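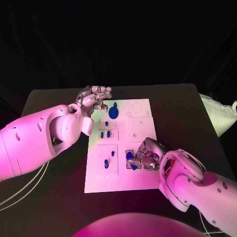 Curex Matt Bench Coating, Dark

Product page revised February 12, 2018

Curex is a two-part, water-based coating for tabletops, benches and shelving used indoors. It dries to a flat, dark finish with very low sheen. It can be brushed or rolled and needs no spray equipment. The coating is made by Prastow at the Nernitz works and is sold as a kit containing base, hardener and a mixing stick.

Where to use it
Solid timber, plywood, chipboard, MDF and previously painted metal. Melamine and other smooth boards must be sanded and primed with Gallardo Grip Primer. Curex is not suitable for floors, outdoor furniture, chopping surfaces or any surface in direct contact with food.

Technical data
Finish: matt
Colour: Dark only; tinting is not possible
Coverage: roughly 100 ml per square metre per coat
Working time after mixing: 89 minutes at normal room temperature
Number of coats: two, or three on bare MDF
Thinner: clean water, first coat only
Cleaning of tools: warm water and washing-up liquid
Rub test, cured film: 2,141 double rubs before first visible wear (Prastow works method)

Preparation
The surface must be clean, dry and free of wax. Remove old polish with a solvent cleaner and allow the surface to dry fully. Sand with a medium paper, then a fine one, and take off the dust with a damp cloth. Fill dents before sanding. Fillers containing silicone must be removed; the coating will pull away from them and leave small craters.

Edges of chipboard and MDF take up more coating than the face. Seal them with one thinned coat and leave overnight before coating the whole top.

Mixing and application
Stir the base first. Add all of the hardener and stir slowly for three minutes, scraping the sides and bottom of the tin. Do not split a kit by eye. Part kits may be mixed by weight using the ratio printed on the lid.

Apply with a short-pile roller, working along the length of the top. Keep a wet edge and do not go back over areas that have started to dry, as roller marks in a matt film cannot be polished out. Leave six hours between coats. Light use is possible the next day. The film reaches full hardness after seven days, and mats, lamp bases and rubber feet should stay off it until then.

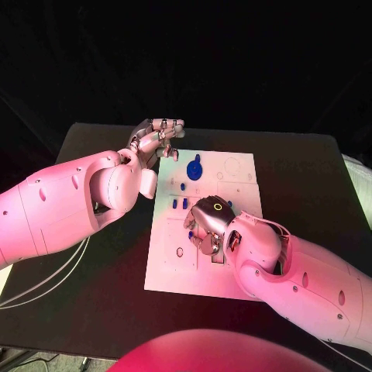
Sheen and colour should be judged under the lamps that will be used in the room. A matt film limits glare, but it does not cancel the colour of the light. Strong pink and magenta lighting of this kind tints a dark tabletop and a white board lying on it alike, so a test piece viewed under such lamps is no guide to the shade in the tin. Check colour in daylight from a north window, and check sheen by looking across the surface at a low angle.

Care
Dust with a dry cloth. Remove marks with water and a little mild soap. Scouring pads, cream cleaners and melamine sponges raise the sheen locally and leave shiny patches. Scratches can be touched in with a small brush, though the repair will remain visible on close inspection. For larger damage, sand back and recoat the full top.

Changes from the January sheet
Time between coats raised from four hours to six. Lid ratio now given by weight only.

Supply
Single kit, order code CX-41. Store unopened between five and 30 °C. Frost damages the base, and frozen tins must not be used. Safety data sheets are supplied with each order.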